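Reporting Police Impersonation in Trerkberg: Frequently Asked Questions

Last updated October 30, 2022

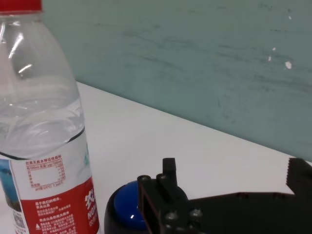 These answers are for residents of Trerkberg and for people who drive through the district on their way to Pruvport. They cover what to do if you are stopped, visited or phoned by someone who says they are a police officer and you are not sure they are. They are general information and do not replace legal advice.

Is it a crime to pretend to be a police officer?

Yes. Under the district code it is an offense to claim to be an officer, or to use a uniform, badge or marked vehicle to make someone believe you are one. No money has to change hands. If the person also takes money, searches you or keeps you from leaving, those are charged as separate offenses.

How do I check that an officer is real?

Ask for the warrant card and read it. Every Trerkberg officer carries one, in uniform or out of it. It has a photograph, a name and a service number. Then call the district desk at extension 421 and read them the number. The desk is staffed day and night and will tell you whether the officer is on duty. They will not give out any other details.

Use your own phone for the call. If the person hands you a phone or offers a number to ring, don't use it.

Can I refuse to pull over if the car behind me looks wrong?

You have to stop for police. You may, however, drive slowly to a lit and public place first, such as the Gasser fuel station on the Pruvport road. Put your hazard lights on so the driver behind knows you have seen them. Call the emergency line while you are moving if you have a hands-free phone, or have a passenger do it. Keep the doors locked and open the window a little way until you have seen the card.

Do officers collect fines at the roadside?

No. Fines are issued on paper or by mail and are paid at the court office or through the Ruta payment system. An officer who asks for cash, a transfer or a gift card is breaking the rules, and may not be an officer at all.

Ruta notices carry a case number that can be checked at the court office before you pay.

Someone phoned and said I have an arrest warrant. Is that how it works?

No. Warrants are not announced by phone and can't be settled by phone. Hang up, wait a minute and call the desk. Caller ID proves nothing, as the number on your screen can be faked.

What should I write down?

Whatever you can remember, as soon as you are safe. Useful things are the time and place, the plate number, what the person said, the name or number they gave, and what they were wearing. Keep any paper they handed you, and handle it as little as possible. If you have dashboard footage, save a copy before the camera records over it.

Where do I report it?

If it is happening now, call the emergency line. Otherwise, fill in Form 197 at any station counter in the district, or ask for it to be mailed to you. You will get a reference number on the same day. Reports go to Inspector Haf Rees, whose unit handles all impersonation cases in Trerkberg.

Is there a time limit?

Please report within 30 days if you can. Later reports are still accepted – the limit matters mainly for camera footage, which the district deletes after that period unless someone has asked for it to be kept.

Can I report without giving my name?

Yes, but an anonymous report can't be used as a witness statement, and you will not be told what came of it. If you are worried about the suspect learning who you are, say so at the counter. Your address can be left off the papers that go to the defense.

I paid the person. Will I get the money back?

Sometimes. If there is a conviction, the court can order repayment, and you should ask for this in your statement. If you paid by card or transfer, tell your bank at once, before you file the report.

Are toy badges and costume uniforms allowed?

Costumes are legal. Using one to give orders to people or to get into a building is not. Since January, security firms have also been barred from using the district's checkered pattern on their cars.

What if the person turns out to be a real officer who behaved badly?

Then it is a complaint, and it goes to a different office. Write to Liesl Mösli, Complaints Office, P.O. Box 1009, Trerkberg. Include your Form 197 reference if you have one. You do not need to start over, as the two offices can share the file with your written consent.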